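Equipment Planning Gallery: Kitchen Handling Program

Published December 2025 by the Office of Capital Planning, Rodico Institute

The Institute is preparing its equipment request for the household robotics laboratory. The images in this gallery are simulation views of the refrigerator tasks on which the request is based. Departments reviewing the request are asked to read them together with the cost schedule circulated in November.
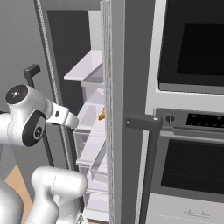
The request covers one arm, one gripper and a service agreement of 30 months. Two suppliers, Cesine and Fiore, have submitted quotations -- the first at $49,000 and the second at $77,000, with installation included in the higher figure only. Reach and payload were set from the refrigerator tasks, as these place the greatest demands on the arm in a kitchen of ordinary size. Simulation licenses are already funded and do not form part of the request.

Floor space will be provided in the Skostby Building. The laboratory has asked that a full-size refrigerator and a wall oven be purchased at the same time as the arm, so that the physical room follows the simulated layout. Delivery is expected 18 weeks after an order is placed.

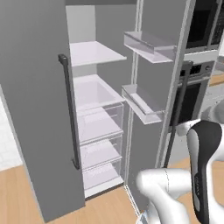
Refrigerator task, simulation view: right door open, with empty bins in the compartment and on the door.

Questions on specifications or on the cost schedule should be directed to Ah-rin Do, Equipment Planning. Written comments from departments will be attached to the final request.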